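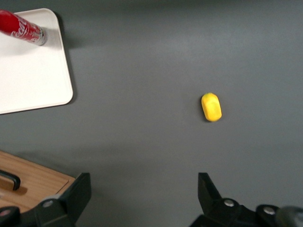 Bench two says the glaze is crawling again, and that it's the bisque, not the recipe. Their batch from January did the same thing on the Plako body and they never got to the bottom of it. They also want the big sieve back.

3 May 2018

OK so bisque. Went through the kiln log before lunch. Last load was fired a bit hotter than the one before it, 54 pieces, mostly small bowls plus the tiles for Abu Hammour. Tiles fine. Bowls crawled at the foot and just inside the rim, worst on the ones I sanded. Dust?? I did wipe them but with the same sponge all morning.

Trying three things today:

Set A – rinsed under the tap, dried overnight, dipped as usual
Set B – not rinsed, glaze thinned till it runs off the stick
Set C – rinsed, thinned glaze, two quick dips

Bucket was way too thick by the way. Looked like yogurt. Someone topped it up from the old Rarimberg sack and didn't write it on the lid. Please write it on the lid. Sieved it twice, still got lumps the second time, so a third time.

Glaze weight for the test bucket: 400 g dry. Water by eye, sorry, will weigh it next round. Left out the gum becuase the jar has gone off and smells awful. New one on the Plinar order.

Cone schedule same as last time, top temp 2,090 F, no hold. I'd like to try a short hold but one change at a time or we'll learn nothing. Shelves need scraping, did the bottom two only.

Set A had a hairline crack in the dry glaze on two bowls, near the foot. Rubbed it in with a finger. Marked both with an x underneath so we can see if the rubbing helps.

Set C went on thick even thinned, second dip was too slow. Might run. Put them on cookies.

Kiln loaded, lid down, on at 4. Don't open it befor tomorrow noon please. Sieve is by the sink, needs a proper wash.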